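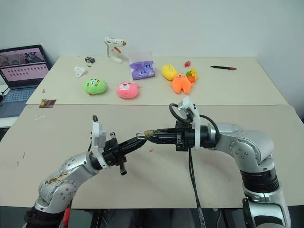
21 mai 2022. Troisième journée sur la teinture à la garance pour la commande Sadwood, et je commence enfin à comprendre pourquoi le rouge vire au brique dès que je chauffe un peu trop. Yulan Cui me l'avait pourtant bien dit au mois d'août, mais il faut croire que j'avais besoin de gâcher un bain moi-même ! J'aimerais étaler tous les échantillons côte à côte sur une grande surface beige comme celle de la photo, un ton assez doux pour que l'œil ne soit pas tiré vers le froid quand on compare deux rouges voisins. Sur le carrelage blanc de l'évier, je me trompe à chaque fois.

Pour mémoire, le bain de ce matin : 623 g de laine Brerier, mordancée à l'alun la veille, garance de la réserve Felbridge, montée en température très lente, puis 3 heures sans dépasser le frémissement. J'ai laissé refroidir les écheveaux dans la marmite, couvercle posé, et je suis allée déjeuner (longuement, je l'avoue, il faisait si beau). Au rinçage, la couleur tient bien, un peu plus orangée que l'échantillon de référence. À sec, je regarderai de nouveau.

Reste la question de l'eau. Celle du robinet est très calcaire, et j'ai envie d'essayer l'eau de pluie du tonneau sur les 8 petits écheveaux qui restent, en gardant tout le reste pareil. Yulan, si tu passes avant moi lundi, ne jette surtout pas le fond du bain, je voudrais en tirer un rose pâle pour la doublure.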